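Sorting and Storing Plastic Tableware in a Shared Kitchen
Project report, second term

Background

The student kitchen on the ground floor of Zendham House is used by two classes and the after-school cooking group. Most of the plates are ceramic and stay in the tall cupboard. The plastic dishes are used by everyone and had no fixed place. They were put back wherever there was a gap, usually with large bowls sitting inside small ones, and the stacks fell over when the door was opened.

Our project was to find a way of storing the plastic cups and bowls that took up less shelf space and that people would keep using after we stopped watching. The work was split between two of us. Tavion Ambrose measured the shelves and kept the log. I did the sorting trials and wrote this report.

The shelf we were given is 465 mm wide. The shelf above it is fixed, so we could not change the height. We had a budget of $200 for the whole project and spent very little of it, mostly on labels and one wire rack from Binero.

Method

We tried three ways of sorting: by colour, by size, and by what nests inside what. Each was tested first on a table and then on the shelf for a week. For the table trials we laid a dark cloth down so the dishes would not slide and so the colours were easy to tell apart. Everything was spread out before each trial, with no set order.

A dish counted as nested if it sat inside another without rocking. If it rocked we wrote it down as a poor fit and tried it somewhere else.
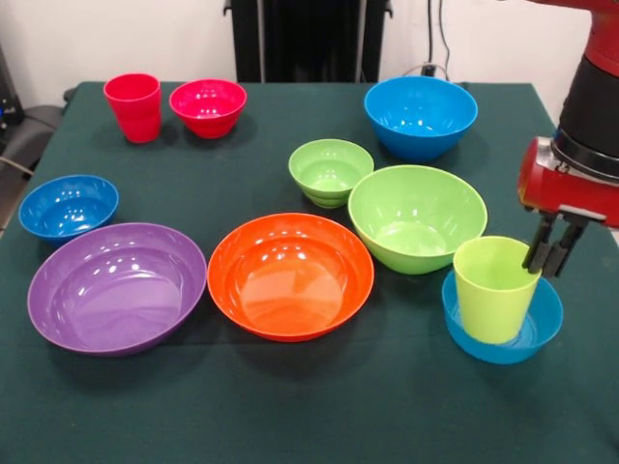 Noémi Jakab

The table set had cups and bowls in several colours. Some colours came in more than one size. There is a large blue bowl and a smaller blue one, and two light green bowls, the smaller of them with a stepped outer wall. The purple and orange bowls are wide and shallow. The yellow-green cup fits inside a blue bowl, but it stands up in there and takes the same height as it would on its own, so we did not count this as saving much.

Results

Sorting by colour was the quickest to explain. People got it right the first time. It was poor for space because a colour group could have a cup, a deep bowl and a shallow bowl in it, and these do not stack well. The red group was the worst for this.

Sorting by size used less of the shelf but caused arguments over the middle sizes. Tavion's log has the same bowl in two different groups on two different days.

Nesting used the least shelf. The wide shallow bowls went at the bottom, the deeper ones on top of them, and the cups in their own row at the side. The small green bowl was a poor fit in most places because of its stepped wall and ended up at the top of the stack.

Discussion

The cooking group preferred colour and said so. We ended up using nesting for the bowls, with a label on the shelf edge showing the order, and leaving the cups separate. The first labels peeled off near the kettle and were replaced with Kozma tape, which stayed on.

The wire rack did not help. It was too deep for the shelf and we moved it to the pantry.

If we did this again we would run each trial for longer than a week, as one of ours fell in a week when the cooking group did not meet. We would also ask the younger class what they thought, which we left too late.

The report and shelf labels were handed in on Friday, February 24, 2023. The measurements are in Tavion's log, kept in the kitchen drawer with the spare labels.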